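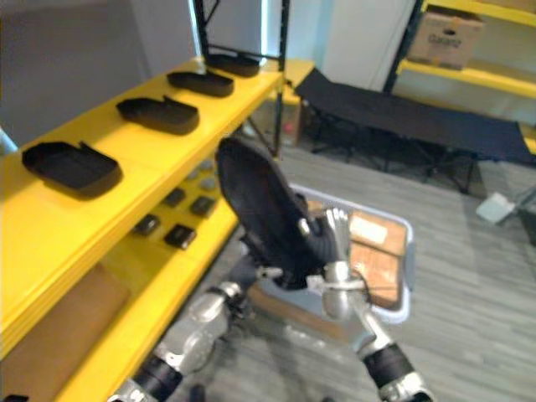 Black trays on the yellow shelving unit.

Late Check-Out Requests at the Clillwood Hotel, Ostdale
Project report, Hospitality Operations
Jagadeesh Unnithan

1. Background

The Clillwood is a mid-size hotel in Ostdale, a short walk from the bus station. It is run by a small company called Plultano, which took it over from the family that built it. Most guests stay one or two nights. On weekdays they are mainly business travelers, and on weekends there are more couples and families, plus wedding parties in the spring.

Check-out is at 11 a.m. and check-in starts at 3 p.m. Housekeeping has to turn over the departing rooms in the time between. Guests often ask to stay past 11, and the front desk has to decide whether to say yes. Before this project there was no written rule for how to decide. The manager asked me to find out how the requests were being handled and to suggest a rule that the desk and housekeeping could both live with.

I worked at the front desk as an intern during the project, mostly on the morning shift. I knew the staff I interviewed, which made it easier to get straight answers but may also have made me less critical of the desk than of housekeeping. I tried to keep this in mind when writing section 5.

2. What I wanted to find out

The main question was whether guests in the same situation got the same answer. I also wanted to know how housekeeping learned that a room would be late, and how often they did not learn it at all. A smaller question was about the late check-out fee. The fee is listed in the room folder, but the desk staff told me early on that they did not always charge it and did not agree on when they should.

3. Method

I used three sources. The first was a log sheet that I kept at the front desk for 12 weeks, ending in April. Every time a guest asked for a late check-out, the person at the desk wrote down the room number, the time of the request, the hour the guest asked for, the answer, and whether a fee was charged. The log sheet ended up with 174 requests on it.

The second source was the notes field in Ramalho, the booking system the hotel uses. I compared the notes with the log sheet at the end of each week. Where they disagreed I asked the person who had been on shift. If that person could not remember, I kept what was on the log sheet.

The third source was interviews. I talked to 5 front desk employees and 2 housekeeping supervisors. Each interview took place in the staff dining room after a shift. I took notes by hand and did not record anyone.

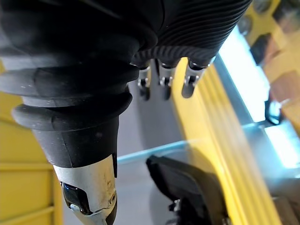

The interview questions were the same for everybody in a department. For the front desk I asked what they would do in four made-up cases, such as a family with a sick child on a sold-out day, or a regular business guest on a quiet day. For housekeeping I asked them to go through the previous day and tell me which rooms had been late and when they heard.

I did not interview guests. I had planned a short card for them to fill in at departure, but the manager was already running a satisfaction survey and did not want two things on the counter at the same time.

4. Results

4.1 Answers given

Of the 174 requests, 81 were granted free of charge and 29 were granted with the fee. Another 38 were refused. The remaining 26 had no answer written down, either on the log sheet or in Ramalho. Most of the missing answers were from requests made by phone between 9 and 10 a.m., when there is often a line at the desk.

Requests for noon were almost always granted. Requests for 1 p.m. were mixed. For 2 p.m. or later, the answer depended mostly on who was working. One employee refused every request past 1 p.m. and another granted nearly all of them if the guest was polite about it.

4.2 The fee

The fee was charged in a little more than a quarter of the requests that were granted. I could not find a clear pattern. Staff who had worked at the hotel under the previous owners tended not to charge. They said the old rule was that a late check-out was a favor and you did not bill people for a favor. Newer staff had been told about the fee in training and charged it more often, but they usually dropped it if the guest objected.

Two guests wrote to the hotel about the fee during the project. Both had stayed at the Clillwood before and had not been charged on the earlier visit.

4.3 Passing the news to housekeeping

There were three ways in use. The desk could write a note in Ramalho, call the supervisor's phone, or write the room number on the whiteboard in the linen room. Which one was used depended on the shift. The supervisors check Ramalho when they print the room list at 8 a.m. and do not normally look at it again until after lunch, so any note entered after 8 was easily missed.

Both supervisors said the phone call was the most reliable way. They also said it was the most annoying, because it came while they were inspecting rooms. One of them had started to let it ring and call back later, and by then the attendant had sometimes already knocked on the door.
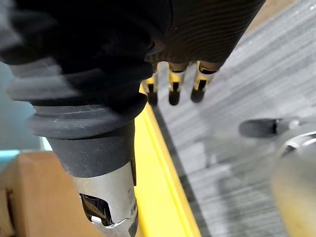
The whiteboard worked well on days when someone from the desk went down to the linen room anyway. On other days it was not updated. I also found that old room numbers were sometimes left on it from the day before, and this led to at least one room being skipped until mid-afternoon with the next guest waiting in the lobby.

4.4 The four cases

For the sick child on a sold-out day, every employee at the desk said they would let the family stay until noon, but they gave different answers for what came after that. Some would offer to store the bags and let the family sit in the lounge. Others would call the manager. For the regular business guest on a quiet day, everyone would say yes with no fee. The other two cases, a wedding guest asking for 2 p.m. and a guest who had booked through a discount site, got different answers from nearly every person.

5. Discussion

The results show that guests in the same situation often did not get the same answer. I think this is mainly a matter of the missing rule. The staff were not careless. Most of them had a rule of their own and followed it pretty closely — they had just never compared rules.

The problem with housekeeping is separate. Even if every answer at the desk were the same, the attendants would still knock on the wrong doors as long as the news travels in three different ways. In the beginning I thought Ramalho should be the only channel. After talking to the supervisors I changed my mind, since they would need to carry a tablet all morning and the hotel does not have any to spare.

6. Suggestions

Noon should be free for anyone who asks before 10 a.m. on a day when the hotel is not sold out. On sold-out days the desk should grant noon only for illness or travel delays, and the shift leader should decide.

From noon to 2 p.m. the fee should apply to everyone, and it should be mentioned when the guest asks and not at the moment of payment. Past 2 p.m. the answer should be no unless the manager agrees.

The desk should collect all late rooms and make one call to the supervisor at 10:15 a.m. Requests that come in after the call should be refused or treated as exceptions. The whiteboard should be wiped at the end of every shift by whoever locks the linen room.

The manager has agreed to try the single call. She was less sure about the fee and wants to talk to Plultano first, as the amount is the same at all their hotels.

7. Limits of the project

The log sheet depended on busy people filling it in, and I am sure some requests were never written down, especially on nights. The project covered one part of the year and did not include the summer, when the hotel is full more often. I was also not able to look at what the late rooms cost the hotel in overtime. The payroll records are kept at the Plultano office and I did not have access to them.

If someone continues this project, I would suggest starting with the overtime records and leaving out the made-up cases, which took up a lot of the interview time. The log sheet form and the list of interview questions are in the appendix. The filled-in sheets stayed with the hotel, as they have room numbers on them.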